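Section 6: Laying out the board and blocks

Read this before you put anything on the table. Most of the trouble people report with the Sirkus block set comes from the first few minutes.
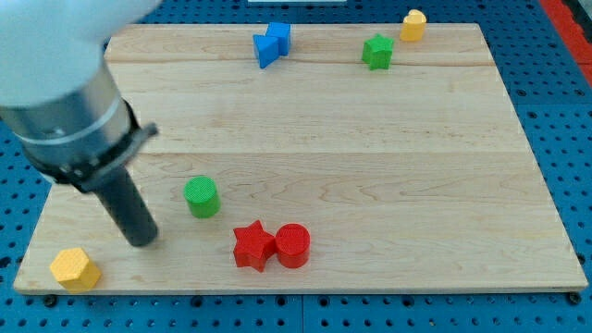

Fig. 19. Blocks on the board, with the board on a blue pegboard surface.

6.1 Placing the board

1. Clear the work surface and wipe it down. Crumbs under the board will make it rock, whatever the leaflet says about "self-leveling."

2. Lay the board flat with the grain side up. The pegboard should show at the edges. If you want the board centered, measure it. Do not trust the holes to line up with anything on the board.

3. Turn the board so the slightly raised, lighter edge is at the front.

4. Press on each corner in turn. If one moves, lift the board and go back to step 1.

Note: The faint seam lines in the wood are sometimes described as guide lines. We have seen no evidence that they are spaced evenly enough for that. Use a ruler.

6.2 Setting out the blocks

5. Take out one pair at a time. For the layout in Fig. 19 the pairs are:
Yellow: hexagon and heart
Green: cylinder and star
Red: star and cylinder
Blue: triangle and cube

6. Start at the back with the yellow heart, toward the right. It is small and easy to knock when you reach over other blocks.

7. Add the green star near the back, to the left of the heart. Stand the blue cube and the blue triangle together a little left of center, triangle in front.

8. Put the green cylinder in the lower-left middle. Set the red star and red cylinder side by side toward the lower center, star on the left. They should be nearly touching. "Nearly" is the best we can offer here; the old Prestelia sheet gave a gap in millimeters and two people measuring it never agreed.

9. Finish with the yellow hexagon, close to the front edge at the bottom-left corner.

Caution: Small blocks are a choking hazard. Keep the set away from children under three, even if the box you bought it in suggests otherwise.

6.3 Checking the layout

10. Stand back and compare colors first, then shapes. There are two stars and two cylinders, and swapping the green one for the red one is the usual mistake.

11. Write the layout number on your log sheet. Ours is 236. If your sheet came from the Aliyu edition, check the numbering against the index, as several entries were moved and not all of them were corrected.

Note: Some users claim that learners sort faster if the pairs are kept apart. Ningsih Sembiring tried it both ways every Tuesday for a term and could not find a difference worth writing down. Do as you like.

6.4 Putting away

12. Return the blocks to the tray by color. The Larnirari tray is sold as fitting every set. Try it with yours before you throw out the original.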